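Trivetix A5 spiral notebook, lavender blue

I go through notebooks faster than I go through biros, and most of them I wouldn't bother writing about. This one I would! I picked it up in February from Bramstead, mainly for the colour, which sits somewhere between a faded hydrangea and the sky at teatime, and I've now filled the first and am well into my second.

The paper first, as it's what I'd want to know. It's smooth without being shiny, and my everyday fountain pen (a broad nib, fairly wet) dries in the time it takes to think of the next sentence. There is a bit of ghosting on the back of the page but I write on both sides and it hasn't bothered me. Felt tips do come through, so keep those for something else. Pencil is lovely on it.

Then the spiral. I've had so many that snag on my jumper or get squashed flat in a bag, and after 7 weeks of being carried everywhere the first one still turned cleanly all the way round. It folds right back on itself too - handy when you're sketching or making notes on your feet with no table near you. The cover is stiff enough to lean on.

I do most of my planning in our shared workspace, the old building with the brick wall and the skylight, and that soft blue is very easy to spot when everybody's things have been put down together.
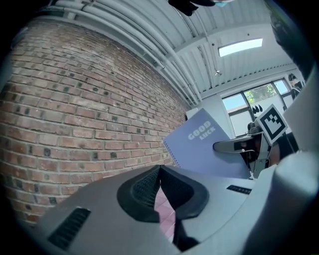 Fereshteh Shirazi wrote to say that hers lost its back cover after a month, and that she'd gone over to the Abbasi one, which is stitched and lies flat if you press it hard enough. I've tried the Abbasi and it's a handsome thing, but I missed being able to fold it back, and tearing out a page leaves a mess. With the Trivetix the perforations are fine and close, and a sheet comes away with a straight edge nearly every time.

Grumbles? The lines are a touch dark for my taste, and I'd love a pocket at the back for receipts. It costs £4, so I can't complain very loudly. The plain version is the same price, and I've got one on order for drawing.

Ilari Pelkonen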